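Hellano Tidy-Up Set, release 6

README

Hellano is a collection of short recordings for teaching robots small household chores. This part covers one chore only: put a small item into a storage bin. It is made with hand-held grippers, so a person does the work and the recording is from the point of view of the tool. The question behind the project is simple to ask. Can a machine tidy a room yet? Our present answer is no, but it can tidy some parts of a table.

A white ball held in a hand-held gripper, with the clear bin on the table:

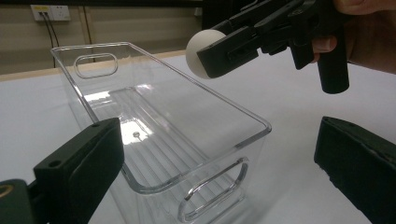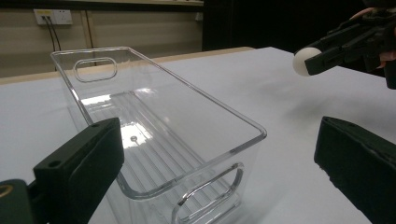

What is in the release

The release has 195 recordings, from two sites, Ukmont and Mastitz. Each recording is one attempt. Failed attempts are kept and they are marked "fail" in the index file. Please do not remove them before training - the model that we trained without them was too confident near the rim of the bin.

Of the 195 recordings, 37 are held back for testing. The index file has a column named "split" which tells you the group.

Labels

Each attempt has a start time, an end time, the item, the container and the result. The result can be success, fail or unclear. "Unclear" means that two people looked at the recording and did not agree. A ball which touches the rim and then falls inside is a success. A ball which jumps out again is a fail, even if it was inside for a moment.

Can a robot do this chore now?

We trained a basic policy, called MacAulay, and ran it on a table robot with two arms. With the bin standing alone and one ball to place, it did well enough that we stopped watching every run. With the bin moved during the run, it often released the ball over the old place. With 8 items of different shapes on the table, it never finished the whole job without help.

A person does all of this while talking on the phone. For a home I would not recommend the policy. For a packing bench, where the bin is fixed and the items are always the same, it is maybe worth a try.

Known problems

Clear plastic is difficult. The walls show what is behind them and the floor gives strong reflections. Depth estimates are poor on such bins, and we give them only for the opaque ones.

The gripper fingers are present in the view in most recordings. If you crop them out, you also lose part of the near side of the container.

The clocks of the two grippers drift in long recordings. The script sync_check prints a warning, but it does not repair the files.

Changes

Release 6: added the clear bins, corrected the end times from Mastitz.
Release 5: new index format. Old loading scripts do not work with it.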